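How to Set Up a Client Handoff Between Account Teams

Updated 11 February 2022

Use this procedure when an account moves from one manager to another. It assumes the agency keeps one shared folder per client and bills on a monthly retainer.

Step 1. Fix the handoff window

Set a start date and an end date, 7 business days apart. Do not let the window cross a billing date. At Brindura we close all handoffs before the last week of the month.

Step 2. Write the account brief

The outgoing manager writes the brief – 2 pages at most. It covers open projects, contract terms, approval contacts, and any discount agreed to by email. Leave out finished work unless the client still refers to it. The Zillumis brief ran long in April and had to be cut before the new team could use it.

Step 3. Transfer files and access

Move working files into the shared folder first, then change the owner on each one. Logins for ad platforms and shop back ends go through the password manager, never through chat. Retail accounts such as Dhillon also have a product photo library, which is moved as a single folder with its subfolders intact.

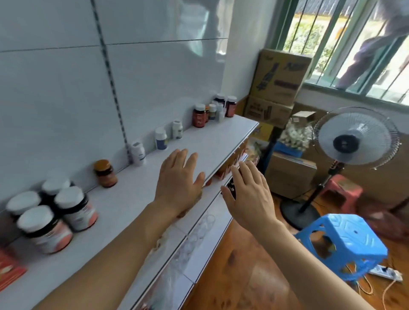 Step 4. Hold the client call

Both managers attend. The outgoing manager opens, the incoming manager runs the rest and sends the notes the same day. Keep new proposals off the agenda.

Step 5. Close the old role

Remove the outgoing manager from recurring meetings and alerts on day 8. Keep read access in place for 90 days – invoice questions tend to come in late. For accounts with two brands under one contract, such as Tolevska, repeat this step for each brand.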